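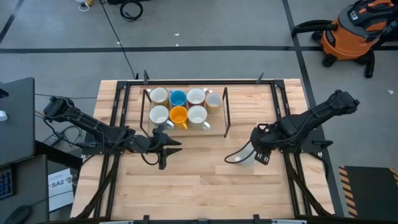
Mug rack, August, morning into early afternoon

Carrying on from the last entry. The Baltden rack is together and on the butcher-block table. Light wood tray, black metal around it and under it. Weighed the tray by itself before fitting: 743 g. I had written 800 on the parts sheet from the drawing, so the sheet needs correcting.

Gave the tray one coat of Zatik oil on the underside only. The top is still bare wood. I want to see how badly it marks from cups put down damp before deciding on a finish for it.

Loading

Two rows. The layout I've settled on for now:

Back row: light one at the left, then blue, then white, and the small cream mug at the right-hand end.
Front row: white, then the orange-yellow one, then white.

The cream mug is the awkward one. It is smaller than the rest and doesn't line up with the row, so it ends up standing a bit apart. I tried it in the middle of the front row and could not get hold of it without knocking its neighbors. At the end of the back row it can be reached from the side. Leave it there.

With everything in, the mugs sit very close together. I had worked out the spacing at 70 mm between centers, which looked generous on paper, but I did that from the body of the mug and left the handle out. Handles are what decide it. With all of them pointing straight sideways the row runs out of tray. Turned toward the front right corner, each handle drops into the gap beside the next mug and the row closes up. All the front row mugs should go in that way. In the back row the handles matter less, though one pointing directly at the mug in front will push it forward as you set it down.

Order of loading makes a difference too. Back row first, left to right, cream last. Then the front row, also left to right. Going the other way means lifting over the front row every time, and I chipped the glaze on one of the Kirkuvetti mugs doing that. Small chip on the foot ring, not on the lip. Still usable. I've put a pencil mark in the mug log against it.

Open ends up for now. I know the kitchen stores them upside down, but with a solid tray the inside never airs out, and they come off smelling of cupboard. If we go to slats I'll change my mind on this.

The clear cup

Does not belong in the rack. Too easy to miss between the white mugs, especially under the overhead lights. It can live on the shelf with the other cups, or on its own at the right side of the table when it's needed. Same goes for any other see-through ones that turn up from the Zamani box.

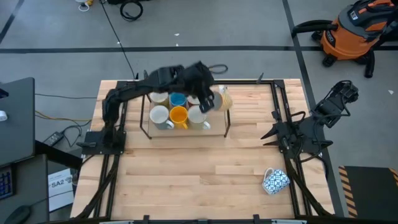

Can the rack go through the dishwasher?
The tray should not. Wipe it with a damp cloth and stand it on edge to dry. The metal part can be rinsed in the sink and dried by hand.

The patterned mug

The blue-and-white one is the odd one out of the set and has no place in the layout. Lying on its side on the table is no good either – it's the one people like best and it will get rolled onto the concrete sooner or later. Options:

Put it in place of one of the front row whites. Means retiring a white mug.
Extend the front row by one, to match the cream mug behind. Needs checking against the inside width at the right-hand end, because the cream mug is small and the patterned one isn't.
Hook on the outside of the metalwork. Cheap, but then the rack is lopsided and the handle takes all the weight.

Leaning toward the first. Six full-size mugs plus the cream one is a good load for this tray and I don't want to squeeze in more.

Height and legs

The thin legs are fine for the weight. They do slide on the table when the rack is pushed from the front, and then the whole row rattles. Tried felt dots, which made the sliding worse. Thin rubber feet are better. Cut a strip from the offcuts drawer and glued small squares on, left to cure over lunch. Slid much less afterward, still some movement if pushed at the corner. Clean the table before testing again, there was grit under one foot and it left a scratch in the wood. Sand that out with the grain.

Leaving the underside open has been useful. Crumbs and drips can be wiped out without unloading anything.

Things that didn't work

Shelf liner on the tray. It stopped the mugs creeping but it bunched up when one was slid across, and then nothing stood level.

Sorting by color, all the whites together in front. Looks tidy, but then people take the end one every time and the middle ones never get used or washed. Mixed is better.

To do

Correct tray weight on the Baltden parts sheet.
Redo the spacing drawing with handles included, handles turned.
Ask Kirkuvetti whether the mug size varies between colors. The blue seems a hair wider, I have not put calipers on it.
Decide on top finish. Second coat of Zatik on an offcut first, leave a damp mug standing on it overnight.
Find a home for the patterned mug.
Fix the scratch.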